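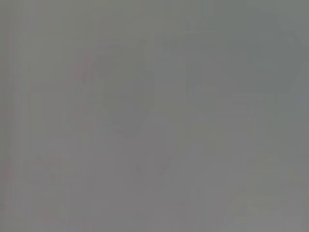
Hongmei Zhong thought the old version of this page spent too long on the founding and too little on how a violin bow is actually rehaired, and asked for the order to be reversed. The page has been rewritten on that basis. The history is now at the end.

About Duangkaew Bow Workshop

Duangkaew is a repair and rehairing workshop for the bows of violins, violas, cellos and double basses. It occupies the upper floor of a former seed merchant's in Ravville. We do not make new bows and we do not sell instruments. Work comes in from players, schools and orchestras, and from violin makers who prefer to send bow work elsewhere.

What we do

Most of the work is rehairing. A bow is rehaired when the hair has stretched, when it has broken unevenly along one side, or when it no longer holds rosin. For a player who practises every day this is usually once or twice a year. A school bow may go longer, and often goes longer than it should.

The old hair is cut off and the plugs are removed from the head and the frog. Plugs in sound condition are kept and refitted. Worn or glued plugs are replaced with new ones cut to the mortise. Glue is not used on head or frog plugs in this workshop. A plug that needs glue has been cut to the wrong size, and the glue causes damage the next time the bow is opened.

New hair is combed dry, tied, set in the head, combed again wet and brought down to the frog. The length is set so that the hair comes up to playing tension with the frog a short distance forward of its rest position. Allowance is made for where the bow will live. A bow going to a heated flat is set slightly longer than one going to a stone church. Please tell us which it is when you book, as it affects the result more than the choice of hair does.

We also carry out the following:
Replacement of lapping in wire, silk or imitation whalebone
Thumb leathers
Head plates
Eyelets and screws
Recambering and straightening
Splining and repair of cracked heads
Cleaning of sticks and frogs, without repolishing unless it is asked for

Recambering is done with dry heat, in small stages, and the stick is left overnight between stages. We do not recamber on the day of collection. Some sticks will not hold a new camber, and in that case the bow is returned as it came with a charge for inspection only.

Hair

We stock unbleached white hair in two grades and black hair for basses. Hair is bought in hanks and sorted here by length and thickness. A good part of each hank is rejected. Players sometimes ask for a thicker ribbon in the hope of more sound. On a light stick this tends to have the opposite effect and can pull the bow to one side, and we will say so before starting.

Records

Every bow is given a card when it first arrives. The card notes weight before and after, balance point, camber, the condition of the plugs, and the work done. The card series stood at 2649 at the last stocktaking. Cards are kept whether or not the bow comes back. They have proved useful in insurance claims and in one case of a cello bow left on a train, which was matched by a repair to the underslide.

The people

Charoen Noiphan runs the workshop and carries out all crack repairs and camber work. He trained as a joiner and then spent 14 years at the bench in a general string repair shop before taking up bows full time.

Santeri Ojala does most of the rehairing. He plays the double bass and takes the bass bows, both French and German pattern.

Jirayu Sombatkul cuts the plugs, fits leathers and lapping, and keeps the cards. Questions about a bow already in the workshop should go to Jirayu in the first instance.

Schools

We hold a service agreement with Tondport music service covering its loan bows. These are collected in November and again in early summer. Fibreglass bows are included if the frog can be opened. Moulded bows with bonded hair cannot be rehaired at a sensible price and are returned marked for replacement. Other schools may join the same collection run - please write before the end of the preceding month.

Booking and collection

Work is by appointment. A standard rehair takes three working days. Same-day work is possible for performers if the bow is handed in before 9.30 am, and there is an extra charge. Loosen the hair before packing. Bows sent by post should be in a rigid tube with padding at the head, and insured by the sender. We are not able to accept bows left with the shop downstairs.

If your bow has ivory, tortoiseshell or other controlled materials, please bring whatever papers you have. We can replace an ivory head plate with bone, but we cannot issue travel documents.

History

The workshop was started by Thongchai Wannasri in a rented room in Zarby, with one bench and a second-hand set of reamers that is still in use. It moved to Ravville when the Zarby building was sold. Charoen Noiphan took over when Thongchai retired from daily work. The name was kept, as it was already stamped on the receipt books.

The entrance is from the yard, by the green door, first floor. There is no lift. Customers with cellos or basses may ring from the yard and one of us will come down.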